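Reality and Survival Formats in Asian Television
Handout for week 6: How a talent show is built, and who decides the result

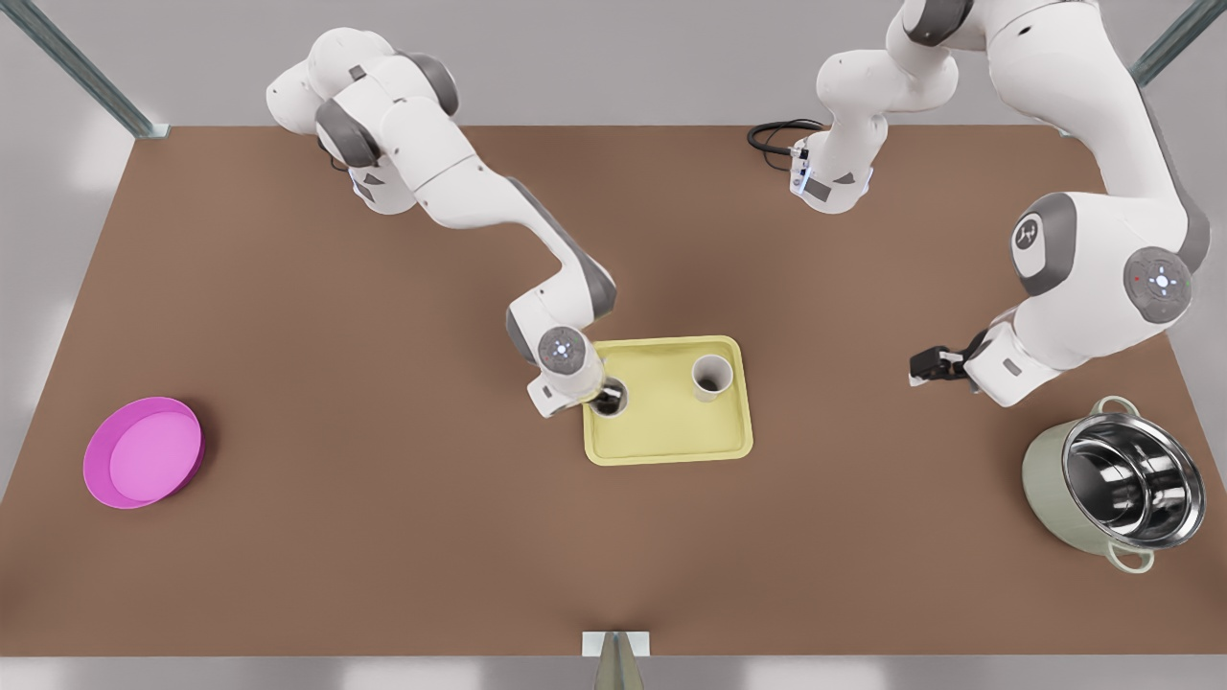
A survival show is a competition program in which young performers train together, are ranked by viewers or by a jury, and leave the show step by step until a final group is formed. The format is older than most students think, and many of its rules come from radio contests and from school singing competitions. For this lecture it is useful to separate the program into its stage and its table. By stage I mean everything the viewer is supposed to look at: the songs, the costumes, the faces during the ranking. By table I mean the place where the decisions are made. In our model the one side is the broadcaster and the other side is the sponsor. Both want to move the same pieces, and the producers work between them.

1. The case of Savolainen

We use the program Savolainen, which we watched in part last time. In the first season 829 persons sent an application, and after the auditions the producers kept 685 of them on a reserve list. The contract was the same for everybody on this list. Please read again the paragraph about exclusivity, as it will come back in the seminar. A trainee could not appear in any other program until the season was over, also if he or she was never called to the studio.

The season had six episodes before the final. The voting was open in five of them, and in the remaining one the jury decided alone. Viewers complained about this episode more than about all the others together, although the jury chose mostly the same trainees that the viewers had chosen one week before. I take from this that the audience does not judge only the result. It judges also whether it was asked.

2. Voting and money

There are three common systems. In the first one each viewer has one free vote per day. In the second one votes are connected to a product, for example a code printed inside a package. In the third one a subscription gives extra votes. Savolainen began with the first system and moved to the second when the drink company Custero became main sponsor. From the side of the broadcaster this was a good agreement - the studio in Drerkport was expensive and the advertising income was not stable.

For the fans the change was large. Fan clubs started to collect money and to buy in groups, so a trainee with a small but well organized club could pass a trainee who was more popular with general viewers. Please do not write in your essay that the vote was "fake". It was counted correctly, as far as we know. The question is what it measured.

3. Editing

Remember the term "screen share" from week 4. In the rehearsal episodes a few trainees received most of the time, and it is hard to say if they were shown because they were popular or became popular because they were shown. The magazine Clinden printed an interview with the editing team, which is in your reader. The editors say there that they follow "the story". Ask yourself who has chosen the story, and at which moment of the production.

For the seminar

Read the Clinden interview and the contract pages. Prepare a half page on this point: if the sponsor leaves in the middle of a season, which rules of the program can stay the same and which must change? Bring it on paper. Students who want to write on another program should send me the title before the end of November, with a link to at least one full episode with subtitles.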